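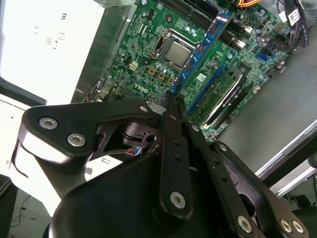
**Bench 3 - pre-run inspection, memory swap task**
Revised in July. Supersedes the version taped to the monitor, which had been annotated into illegibility.

Use this before letting the arm near an open desktop. Mark each line OK, FIX or STOP. Comments under the items are mine, and they stay in until the thing they complain about stops happening.

The question we are supposed to be answering is whether the Ora arm can do a job that a bored teenager does in a minute: unclip a memory module, take it out, put another one in. The Pretier people have asked for a yes or a no. The current answer is a checklist.

## A. Power and people

- [ ] Wall cord out of the computer. Out, as in you are holding it.
 - *Comment: switching off at the power strip got us one very exciting afternoon. STOP if the cord is still in.*
- [ ] Power button held down with the cord out, then a wait before anything metal goes inside.
- [ ] E-stop pressed and released once, with the arm idle. Arm must not wake up by itself afterward.
- [ ] One person at the stop button, hands free. Coffee counts as a hand.
- [ ] Sleeves, lanyards and long hair outside the taped area.
 - *Comment: the arm has no opinion about lanyards. It will take one along the same as anything else.*

## B. Gripper

- [ ] Linkage screws snug. Check by hand with the hex key, not by looking at them sternly.
 - *Comment: one backed out during the Ngubane demo and went into the case. We spent longer looking for the screw than the arm had spent working.*
- [ ] Finger tips clean, no chips or burrs.
- [ ] Wires at the wrist clear of the linkage through the full open and close. Cycle it 4 times.
- [ ] Grip force on the low setting. The high setting is for boxes.
- [ ] Ground strap on the arm as well as on you.

## C. The computer

- [ ] Side panel off and the case steady. Push it with a finger. If it slides for you, it will slide for the arm.
- [ ] Make and board noted on the sheet. The current one is a Dell with a green board and a blue memory module.
- [ ] Module fully seated and latched at the start of the run.
 - *Comment: we once recorded a "successful removal" of a module that had never been pushed in. It is still in the slides somewhere.*
- [ ] Loose cables tucked back or tied. Pay attention to the drive cables and the main power bundle, which go wherever they like.
 - *Comment: cables are why this is hard. The module is a nice straight stick in a nice straight slot, and the planner loves it. Then a cable droops 3 millimeters and the planner would like to lie down.*
- [ ] No loose screws, clips or other small parts on the floor of the case. Use the flashlight.
- [ ] Nothing shiny glaring into the wrist camera. Turn the bench lamp toward the wall if the power supply washes out.

## D. Approach check, arm live at crawl speed

Bring the gripper in from the front of the case and stop it short of the board. Compare with the reference below, where the tips are hovering just short of the processor and the memory slots. Watch the power bundle coming in from the right, with its white tie near the bend. A finger that hooks it has something plugged in at the other end, and that something is the board.
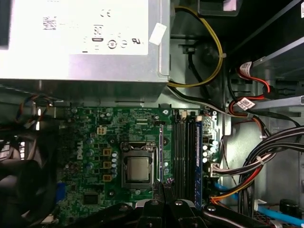 ## E. During the run

- [ ] Call out each contact. "Touch", "latch", "lift". Other words may be thought but not said on the recording.
- [ ] STOP if the board flexes where you can see it.
- [ ] STOP if a finger goes between a cable and the chassis.
- [ ] Limit of 4 tries per latch. After that, reset by hand and write down that you did.
 - *Comment: a run with a hand in it is a failed run. The hand keeps getting left out of the notes.*

## F. After

- [ ] Arm parked and E-stop in.
- [ ] Module and slot looked over for scrapes.
- [ ] Log saved to the Zonddale folder with the run number in the name. "final_real_2" is not a run number.
- [ ] Sheet signed, including the FIX lines.

## General comment

Target is 300 runs before anyone uses the word "ready". Lifting the module straight out once it's free is decent. Latches are a coin toss, and putting the module back in is mostly me putting the module back in. I have become very quick at it.

Open FIX items: new finger pads, second flashlight, lamp that stays where it's pointed.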